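Speaker notes: Learning to grasp from shared bins
Riltness workshop session, talk slot 9
Speaker: Maritza Chávez

Slide 1. Title
Say who I am and where the work was done (Ostville lab, with the Suvbridge group doing the labelling). Questions at the end, please.

Slide 2. The question
We train a grasping policy at one site and run it at another. It gets worse. We wanted to know how much of that comes from the objects and how much from the bin itself: its walls, its floor, how light bounces off it.
Don't go into the older work here. It's in the paper.

Slide 3. Method
Two sets of training runs. In the first we change the objects and keep the bin. In the second we keep the objects and change the bin. Each set has 500 grasp attempts. The policy is the same in both and sees one fixed camera view.
Explain what counts as a success: lifted clear of the walls and held until the arm stops.
Pause. People usually ask about resets. They are done by hand.

Slide 4. Result
Point at the left-hand bars first. New objects cost us 9 points. A new bin cost us 25. We expected the opposite order.
Most of the extra failures were near a wall or in a corner. Open-floor grasps hardly changed.
Mention that Betancur, our simulator, did not show this gap. Its bin walls were perfectly matt.

Slide 5. The cell

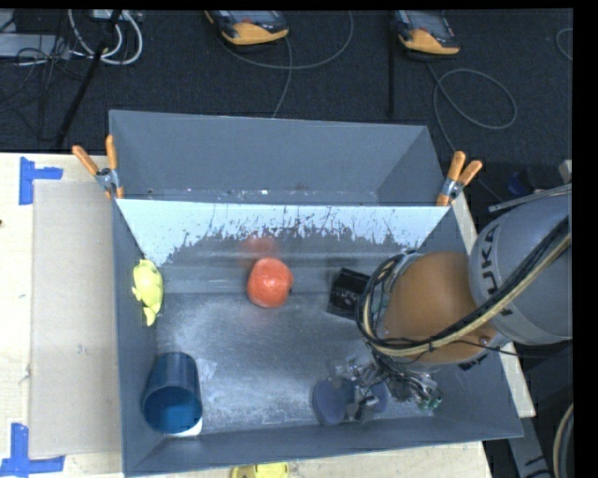
OSTVILLE, July
Give people a moment to look. The arm is the KUKA on the right. Point out the red reflection on the divider, over the round red-orange object. The policy has to tell one from the other. Then the floor: scuffs, pale patches, white speckles. Then the dark blue cup in the corner and the yellow toy animal against the left wall, as both places are hard to reach with fingers this wide.
If asked about the clamps: one at each end of the divider.

Slide 6. What we changed
We added 43 short runs with different bin surfaces to the training set. The bin gap fell to 9 points, level with the object gap. Corners are still the weak spot.

Slide 7. Limits and next steps
One arm, one gripper, one camera position. We want to repeat it with a second camera. Thank Suvbridge. Leave this slide up for questions.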